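June 2007, crash data notebook

Finally got the Drevadport stop records to load! The trick was dumping the blank lines the export sticks in after every page (I fought with that for way too long). We've got 3,171 traffic stops in there now, and 397 of them came in from the night checkpoints. Hadthorpe's file still won't open past the February rows, so I'm leaving it alone until they send a new one.

Big headache today was the time field. Drevadport writes down when the officer calls the stop in, Hadthorpe writes down when the paperwork is done, and on a DUI arrest those can be hours apart. I tried lining them up by tow truck calls and it sort of works, except on the county road, where half the tows never get logged. Going to ask if dispatch keeps its own list.

Also reran the breath test readings through the Siltano script. 12 came back with no reading at all, and I think those are refusals somebody typed in as blanks. Please don't fill them with zeros, whoever works on this next! I put them on their own sheet. 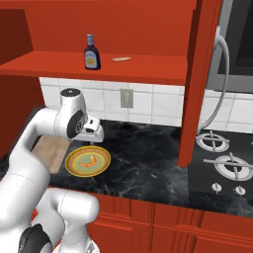
Render: white arm over the dark counter, gripper above and behind the plate.

The Ahn intersection map is next. I want the 18 corners near the bars done first, then the highway ramps. Old street names are still in the lookup table, so check both spellings before you toss a row.

Need more printer paper.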